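Household and Floor Tasks Working Group
Minutes of the January meeting

Present: Hamdia Alemneh (chair), Tsion Negussie, Naledi Du Plessis, Lleucu Prothero (minutes)
Apologies: Amanuel Ejigu
Meeting opened 2:05 pm.

1. Minutes of the previous meeting

Accepted with one correction. Under item 4, "unattended" should read "attended at a distance". Tsion noted that the difference matters, as the Nisevard store has never agreed to unattended running during trading hours.

2. Matters arising

2.1 The spare finger pads ordered through Teshome have been received and labelled. Tsion to add the part number to the shared sheet.

2.2 The insurer's query about public access to the test area remains open. Hamdia has sent the floor plan and is waiting on a reply.

3. Tabletop tidying

Naledi spoke to her written report, circulated beforehand. The task is the small-parts version of clearing up: coloured cubes on a white table, to be picked up one at a time and placed in a bin. The report takes it as a stand-in for toys on a living room floor and for loose stock on a returns bench.

The report covers 635 logged attempts. An attempt is counted as complete when the cube is released inside the bin and the arm has moved clear. Attempts where a person touched the table are logged separately and are not in the total. Naledi asked that the definition be left alone until the end of the quarter so that the figures stay comparable.

Discussion centred on approach. Closing on a cube that stands square to the fingers is routine. A cube turned corner-on needs the wrist to rotate first, and the current policy sometimes rotates late. Lleucu asked whether the wrist could be turned earlier as a default. Naledi said this had been tried in the Likavlow branch and made the approach slower without a clear gain in completed attempts. 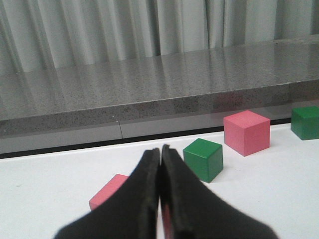
Question from Lleucu: On present results, would the group tell a household that a machine can tidy a room?
Answer from Naledi: Only part of the job. Known objects on a clear, flat surface are within reach, but a room has soft things, cords, and items that should stay where they are, and the system has no reliable way to tell those apart.

Hamdia asked that the answer be minuted in full, as the draft summary for Pistum currently says "tidying" without qualification. Agreed that the summary will say "placing known small objects in a container".

Action 3.1: Naledi to reword the Pistum summary.
Action 3.2: Tsion to break the attempt log down by cube orientation at first approach.

4. Reset time

Tsion reported on the labour needed to put the table back to its starting state between attempts. Over the whole log this came to 2570 minutes of staff time, including recording the layout on the sheet. The figure excludes faults and cleaning.

Members agreed that reset labour should appear beside the completion figures in anything sent outside the group. A machine that puts objects away while a person stands by to lay them out again has saved no work in the trial itself, and a reader costing a shop-floor installation will want both numbers.

Tsion proposed three changes: keep a printed layout card at the table, allow the arm to do its own scattering at the end of a run, and drop the requirement for a fresh layout after every attempt. The first two were supported. The third was held over. Lleucu was concerned that repeated layouts would flatter the results,
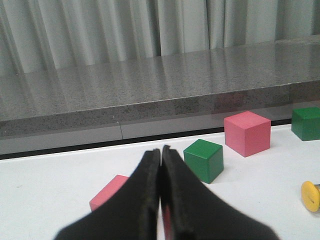
and Naledi agreed, adding that the policy has already shown better figures on layouts it meets often. She would accept a repeated layout for fault-finding only, provided those runs are flagged in the log. Tsion withdrew the third change on that basis.

There was a short exchange on whether self-scattering is a fair starting state -- the arm would drop cubes only in places it can already reach. Hamdia ruled that self-scattered runs be reported in their own column.

Action 4.1: Tsion to print the layout cards.
Action 4.2: Naledi to add the self-scatter column to the log.

5. Shelf and returns work, Nisevard

Hamdia tabled a note from Amanuel, who was unable to attend. The store's interest is in returns: small packaged goods come back in mixed tubs and have to be sorted to the correct shelf location. Amanuel timed the staff doing it and recommends against a trial this quarter on three grounds.

(a) The goods change weekly, and the object list would need constant upkeep.
(b) The tubs arrive full. All the tabletop work to date begins with objects spread out on a surface.
(c) The aisle is shared with customers, and the speed limit that would apply there makes the machine slower than one part-time worker.

The group accepted the recommendation. Hamdia will tell the store that an after-hours trial on a fixed list of 14 items could be considered later in the year. Lleucu asked that the letter avoid giving a date.

Action 5.1: Hamdia to write to the store.

6. Container placement

Lleucu introduced this item. Household users will not put a bin in a marked position, and the group needs results with the container moved about. The protocol currently fixes the bin at one side of the table, with its long side parallel to the table edge. 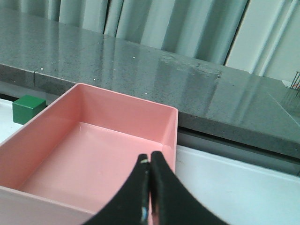

Moving the container changes more than the drop point. It changes which parts of the table the arm can reach without passing over a wall, and it can leave objects in places where the fingers have little room to open. Lleucu gave the case of a green cube lying in the narrow gap between a corner of the pink bin and the edge of the stone slab behind the table. A person would shift the bin and pick the cube up. The policy has no step for moving the container, and under the present rules such a cube counts as a missed object. She asked that these be recorded under a separate code, as the remedy differs from that for an ordinary failed grasp.

Naledi supported the separate code. She did not support teaching a bin-moving step yet; pushing a light plastic container with closed fingers is simple enough, but afterwards its position has to be estimated again, and errors there carry over to each drop that follows.

Tsion asked how many bin positions would be tested. After discussion it was settled at five, to be drawn on the layout cards from Action 4.1. One of them will deliberately leave a tight gap at the back of the table.

Action 6.1: Lleucu to draft the missed-object code and circulate.
Action 6.2: Tsion to mark bin positions on the cards.

7. Other business

7.1 Naledi reported nearly 5 hours lost to a loose connector on the wrist cable. The cable has been replaced and a strain relief fitted. The check is now on the start-up sheet.

7.2 Hamdia has been asked whether the group will show laundry folding at the Pistum open afternoon. Members were of one view that it should not. Results on towels are acceptable when the towel is laid flat by hand first, and poor otherwise. The tabletop task may be shown, with reset carried out in view of the visitors.

7.3 Lleucu asked that reports use "completed" and not "successful" -- the two have been used loosely and the log field is called "completed". Agreed.

8. Next meeting

To be set once Amanuel's availability is known. Items to carry forward: 2.2, repeated layouts for fault-finding, draft missed-object code.

Meeting closed 3:40 pm.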